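Odton Drustau

# Drustau Planner

**Motion planning and scene software for single-arm tabletop handling**

Drustau Planner is a software package for organizations that operate a robot arm over a fixed work surface. It receives object poses from a perception source, proposes grasps, plans the motion of the arm, and sends the resulting trajectory to the arm controller. The same package drives a simulated arm and a physical one. Programs written against the simulator are intended to be transferred to the cell without changes to the task file.

The product is developed and supported by Odton and is offered to research laboratories, teaching departments, and integrators. This page applies to release 7.

## Scope of supply

The standard license includes the following components:

- **Drustau Core**, the planning service, which runs as a background process on the control computer
- **Drustau Scene**, the editor used to build and check work surfaces, fixtures, and objects
- **Prilleo**, the simulation runtime
- **Stetsiuk Bridge**, the interface between Core and the arm controller
- Command line tools for logging, replay, and batch testing
- Installation guide, operator manual, and programming reference in PDF form

Arms, grippers, cameras, and computers are not supplied. Odton can review a proposed equipment list before purchase on written request.

## Planning

Core plans in joint space and checks each candidate path against the scene model before it is released to the controller. The checked geometry includes every arm link, the wrist, the gripper in its current opening, and any object attached to the gripper. Clearance is set per object. A fixture may therefore be given a wide margin while the object to be grasped is given a narrow one.

Three planning modes are available. In direct mode, Core attempts a straight joint motion and reports a failure if the path is blocked. In search mode, it looks for a route around obstacles within a time limit set by the user. In guarded mode, it limits the speed of the final approach and stops when the controller reports a contact force above the configured threshold.

Each request returns either a complete trajectory or a failure record. The failure record names the link and the object for which the clearance check failed, together with the joint position at which the failure was found. Core does not return partial trajectories, and it does not relax a clearance setting in order to find a path.

Trajectories are time-scaled after planning. Joint velocity and acceleration limits are read from the arm description and may be reduced further in the task file. They cannot be raised above the values in the arm description.

## Grasp proposals

The grasp module is designed for two-finger grippers. It accepts a triangle mesh and a pose for each object and returns a ranked list of gripper poses. Ranking takes account of finger opening, surface direction at the contact points, reachability, and distance to the work surface.

Objects are treated in the pose in which they are reported. The module makes no assumption that a cup or container is upright. Where an object has fallen over, proposals are calculated for the side, rim, or handle surfaces that the gripper can reach in that position. Users may mark parts of a mesh as forbidden, for example a thin handle that should not be squeezed, and may also mark preferred areas.

Thin-walled and open objects require some care. A wire basket or a mesh holder can be represented either as a closed shell or as a shell with an open interior. The open form allows one finger to be placed inside the rim. It also increases planning time, and Odton recommends its use only where a rim grasp is needed.

## Perception input

Core does not include an object detector. It accepts poses from any source that writes to the documented message format, and a reference adapter is provided for depth cameras that publish a standard point cloud.

Every pose carries a time stamp and a confidence value. Poses older than the configured age limit are rejected. Where the confidence falls below the threshold set by the user, the object is retained in the scene as an obstacle and is withdrawn from the list of objects available for grasping.

The message buffer holds 700 pose updates. When it is full, the oldest update is discarded and the event is written to the log.

## Scene editor

Drustau Scene is used to prepare the model on which all checks depend. Work surfaces are entered as flat bodies with a measured thickness. Adjacent tables should be entered as separate bodies, including those of equal height, so that the space between them is represented correctly. Walls, posts, and cable ducts within reach of the arm should also be entered.

The editor displays the collision geometry and the visual geometry separately. Users are advised to inspect both before a scene is released for use. A visual mesh may show an opening, such as the inside of a handle, that the simplified collision shape fills in.

Scenes are stored as plain text and can be kept under version control. Each saved scene receives a checksum, and Core will refuse to execute a task file that refers to a different checksum.

## Simulation

Prilleo loads the same scene and task files as the physical cell. It provides rigid body contact, gripper finger motion, and rendered camera views from any number of fixed viewpoints. Rendered views may be passed to the user's perception software in place of live camera images, subject to the usual differences in light, texture, and noise.

Object start poses can be fixed or drawn at random from a region of the work surface. Random starts are controlled by a seed, which is recorded in the run log. A run may be repeated with the same seed on any computer that has the same release installed.
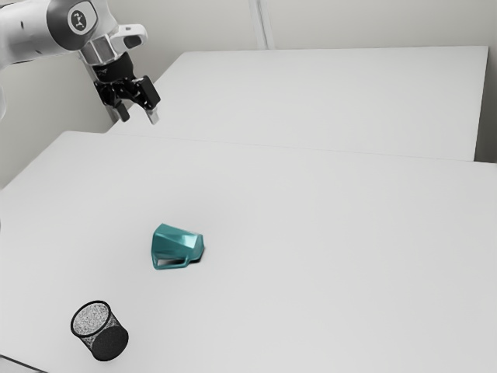 *Prilleo camera view. Gripper open above the work surface, with a teal mug on its side and a black mesh cup.*

Batch testing is performed from the command line without a display. The batch tool runs a task file against a list of seeds and writes one line per run, giving the result, the planning time, and the failure record where applicable. The release package contains 17 prepared scenes, which may be copied and edited.

Contact in simulation is an approximation. Friction values supplied with the prepared scenes are starting points and should be adjusted against measurements from the user's own equipment. Odton does not accept simulation results as evidence of safe operation in a physical cell.

## Controller interface

Stetsiuk Bridge converts a released trajectory into the command format of the arm controller and returns joint position, gripper opening, and status. It runs as a separate process, and a fault in Core does not interrupt its connection to the controller. On loss of communication with Core, the Bridge brings the arm to a controlled stop and holds position until an operator resets it.

The Bridge has no safety rating. Emergency stops, protective stops, speed monitoring, and guarding must be provided by the arm manufacturer's safety functions or by separate safety equipment. The installer of the cell remains responsible for the risk assessment.

## System requirements

| Item | Requirement |
|---|---|
| Operating system | 64-bit Linux |
| Network | Wired connection to the arm controller |
| Graphics | Dedicated graphics processor for rendered views; not required for batch runs without cameras |
| Arm description | URDF, with joint limits and collision geometry |
| Object meshes | STL or OBJ, closed surface preferred |
| Programming interfaces | Python and C++ |

Wireless connection between the control computer and the arm controller is not supported.

## Known limitations

- One arm per Core instance. Shared workspaces with a second arm are not checked.
- Soft objects, liquids, and loose cables are not modeled.
- Suction tools can be described in the scene and checked for collision, but grasp proposals are not calculated for them.
- Objects that move during planning must be reported again before execution. Core does not track motion between pose updates.
- Task files from releases before 5 must be converted with the supplied tool and reviewed by hand.

## Licensing and support

Licenses are issued per control computer. Each standard license permits installation of Prilleo on 2 further computers for development use. Teaching departments may apply for a classroom license, which covers simulation only and does not include Stetsiuk Bridge.

Support is provided in writing through the customer portal. Requests should include the release number, the scene file, the task file, and the run log. Where a fault can be reproduced in Prilleo, the seed should also be stated. Requests that concern the arm, gripper, or camera hardware should be addressed to the manufacturer of that equipment.

An evaluation copy is available to registered organizations. It contains all components except Stetsiuk Bridge and may not be used to operate physical equipment. Applications are made through the portal and require the name of the organization, the intended use, and the type of arm for which a description file is available.

Page last revised Friday, May 15, 2026. Specifications are subject to change with each release.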